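Small boxes: keep, flatten or bin? (and what do you do with the little drawers)

Posted 13 March 2021 by salamatu_adjei in Home and Tidying

Hello all, I've been reading along for ages and finally have a problem worth bothering you with. We moved the desk into the spare room in September, and ever since then I've been trying to decide what is allowed to live on top of it. My rule is supposed to be "a tray, the little drawers, and whatever I'm using". The rule lasts until the post comes, and then I've got product cartons standing about again like skittles.

My weakness is a nice carton. Plain brown ones go straight to recycling and I don't think twice, but give me a bit of tartan and a red top and I'll find a reason to hang on to it for years. My mum was the same with biscuit tins, so I come by it fairly.
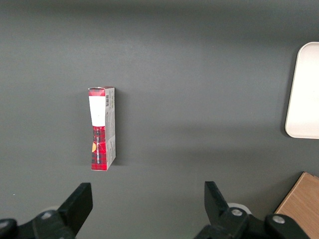
I do have arguments in favour, before you all pile in. A tall narrow carton takes up hardly any room standing on its end, and it keeps pencils or spare cables from wandering. The barcode is handy if you ever need to take something back. And I like a spot of colour on a dark grey desk, which can look awfully gloomy on a wet afternoon. My partner's view is that I have 94 reasons and all of them are the same reason. So, what does everyone else do? Is there a sensible cut-off?

kiros_t replied:

Flatten it! I say this with love, as somebody who once filled a whole wardrobe shelf with empty boxes "in case". I went through them one long weekend and there were 71, and I could name what had come in maybe a dozen. If it's something with a warranty, I cut the barcode panel off, write the date on the back and pop it in an envelope. The rest goes in the recycling that same day, before I've had a chance to get attached. The pretty ones get no special treatment, I'm afraid. Those are the ones that breed.

Apolline M. replied:

Oh, I can't agree with Kiros on this at all, sorry Kiros. A carton that's still holding its own contents is the best storage there is. You know what's in it, it stands up by itself and it stacks. I keep all my sewing machine bits in the boxes they came in and I've never once had to hunt for a foot or a bobbin. I'd only get rid of the empties.

Salamatu, what size are the little drawers? I've been looking for a small set for my own desk and everything I find is either flimsy or costs almost 400 dollars, which seems a lot for somewhere to put stamps.

salamatu_adjei replied:

Apolline, bless you for taking my side! The drawers are just a wee cube, light oak with a nice grain on the top, two drawers one above the other and a black bar handle on each. I picked it up second-hand from a lady clearing out her late aunt's place — she threw in a jar of buttons as well, which I did not need and have treasured. I don't know the maker. Somebody at work thought it might be a Charpentier, but there's no label that I can find.

The tray is the cream one with the rounded corners and a bit of a rim. I keep meaning to put it inside the cupboard, but it's so useful for emptying my pockets onto that it always ends up back in the middle of the desk.
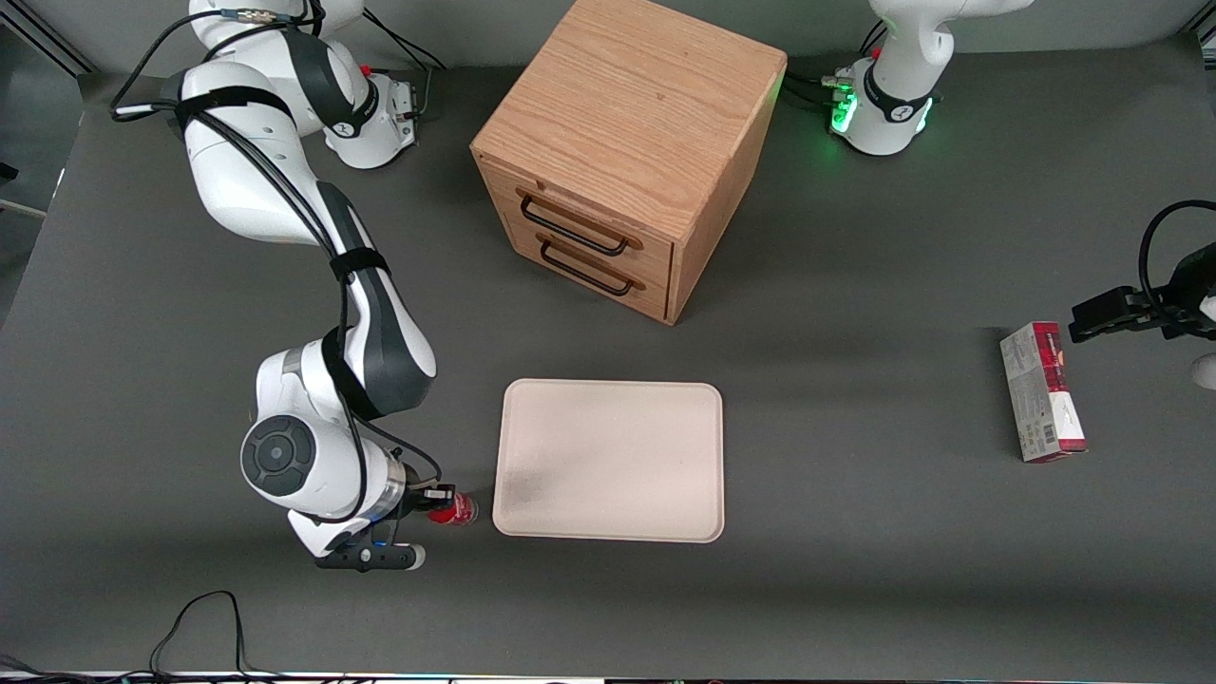 My thinking was that the top drawer would be for things I reach for every day and the bottom one for things I'd be sorry to lose. In practice the top one is all elastic bands and the bottom one has become a sort of retirement home for pens. A carton won't fit in either of them standing up, so it has to live outside, and then we're back where we began.

gunnlaugur_v replied:

I'd turn the cube so the drawers face you square on, if you haven't already. I had mine at an angle for a couple of years as I thought it looked more relaxed, and I was forever bumping the handles with my sleeve and never opening the thing. Straightened it up and I started using it properly. A small change, but I felt a bit silly for not trying it sooner.

On boxes I'm with Kiros, mostly. I allow myself one. If a nicer one arrives, the old one goes.

Baptiste C. replied:

One!! Gunnlaugur, you are made of sterner stuff than I am.

I'll be the odd one out and say the tray is your trouble. A tray on a desk is an invitation. Mine was beautiful and it never had fewer than 14 things on it, most of them receipts. I moved it to the hall table by the front door and now the keys and coins stop there and never make it as far as my desk. You'd also free up a good patch right in the middle, where you want your elbows.

Apolline M. replied:

I tried that, Baptiste, and all that happened was I got a second tray.

salamatu_adjei replied:

Haha, that would be me as well, I can feel it. But I'll try the hall for a fortnight and see. Gunnlaugur, I'm going to have a go at straightening the drawers tonight once I've finished the ironing. Kiros, the tartan box stays for now, but I've flattened two others while reading your message, so you've done some good in the world. Will report back!

kiros_t replied:

Two is a start. Cut the barcodes off first!

11 replies hidden · 3 shares

Related threads
Drawer dividers: make or buy?
Best way to get a gloomy desk looking cheerful
Has anyone tried the Otura shelf pegs?
Letting go of biscuit tins
Kolex or Gamel for label tape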